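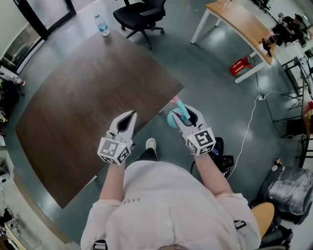 A rectangular table with a glossy, dark wood-grain top, and a water bottle standing at the far end.

Tabletop

A tabletop is the flat upper part of a table, the part that carries plates, papers, elbows and everything else that people put down during a day. It is usually made separately from the legs or base and joined to them near the end of the work, and in many workshops the two have long been the business of different people. The word is also used more loosely for any raised, level surface, and in geography for a hill with a flat summit, but this article deals with the household and workplace kind.

Contents
Name and early forms
Shapes
Materials
Finish
Wear and repair
In the Vullholm district
See also

Name and early forms

For a good part of its history the top was simply called the board, and it was a board in the plainest sense - one or more planks laid across a pair of trestles and taken down again once the meal was over. Traces of this habit are still around in everyday English. A lodger pays for room and board, and the sideboard was once a second plank set up along the wall to hold the dishes. Fixed tops, fastened to a frame for good, became more common as houses gained rooms that were kept for eating, and with them came the idea that a top might be worth looking at as well as eating from. Before that it was common enough to cover the whole thing with a cloth, and a rough surface underneath bothered hardly anyone.

Shapes

The rectangle is the easiest shape to cut from straight boards and the easiest to push against a wall, and it has stayed the usual choice for dining tables, desks and meeting rooms. Its ends are the natural seats of honor, which has pleased some families and started arguments in others. Round tops put everyone at the same distance from the middle and are well liked for small groups, though the middle gets hard to reach as the circle grows. Ovals, and rectangles with rounded corners (sometimes called racetrack tops), are a friendly compromise and kinder to the hips of anybody walking past in a hurry.

A number of tops change size. The drop leaf hangs from hinges and is lifted onto a bracket or a swinging leg, the draw leaf slides out from beneath the main surface, and the loose leaf is stored elsewhere in the house and dropped into a gap in the middle. Loose leaves spend so much of their lives in closets, away from daylight, that they often end up a different color from the table they belong to.

Materials

Solid wood is the traditional material and is still widely used. It swells across the grain in damp weather and shrinks when the air is dry, so a wide solid top can't be glued hard to its frame without some risk of splitting. Makers get around this with slotted screw holes, small wooden buttons or metal clips that hold the top down while letting it move a little from side to side. Veneered tops have a thin sheet of decorative wood glued over a steadier core, and they behave better in heated rooms. Laminates have a hard printed layer that can imitate wood grain, stone or nothing in particular, and they put up with hot cups and wet cloths with very little complaint. Glass, marble, slate, tile and metal all have their followers too, each with its own weight and its own sound when a spoon is set down on it.

Telling these apart by eye can be surprisingly difficult once a thick clear coat has gone on. The underside and the edge are the usual places to look, as a printed pattern seldom carries on around a corner the way real grain does.

Finish

The finish is the coating that protects a top and gives it its shine. Oil and wax sink in or sit very thinly on the surface, leaving a soft look that is easily marked and just as easily freshened up on a quiet afternoon. Shellac, built up in many thin coats by the method called French polishing, gives a deep gloss that is lovely to look at but turns cloudy under spilled spirits. Varnish and lacquer form tougher films, and most factory-made tops have some kind of modern lacquer on them.

A glossy finish deepens dark and reddish colors and reflects windows and lamps, sometimes strongly enough to be tiresome for a person trying to read. A matte finish hides fingerprints and small scratches better. Makers generally offer grades in between, under names such as satin and semigloss, and one maker's satin may well be shinier than another's.

Wear and repair

White rings are the complaint heard most often. They come from moisture or heat caught in the finish, and since they seldom reach the wood they can frequently be coaxed out with gentle warmth or a mild polish. Black rings are another matter, for they usually mean that water has gone through the coating and into the wood below. Dents in bare solid wood can often be raised with a damp cloth and a warm iron. Veneer needs a lighter hand, because heat can loosen the glue.

In the Vullholm district

The Vullholm district has a tradition of its own in the reversible top, known locally as a tredska, with one polished face for guests and one scrubbed face for kitchen work. The furniture maker Torquil Menzies sold them through the Fogh workshop, whose surviving order book lists 2954 tops, 66 of them round. Birthe Hallgrímsson, who catalogued the book, noted that most buyers turned their tops over for the first time in November, when the baking began, and then left them scrubbed side up until spring.

See also

Drop-leaf table
French polish
Trestle
Veneer

This article was last revised on May 27, 2022.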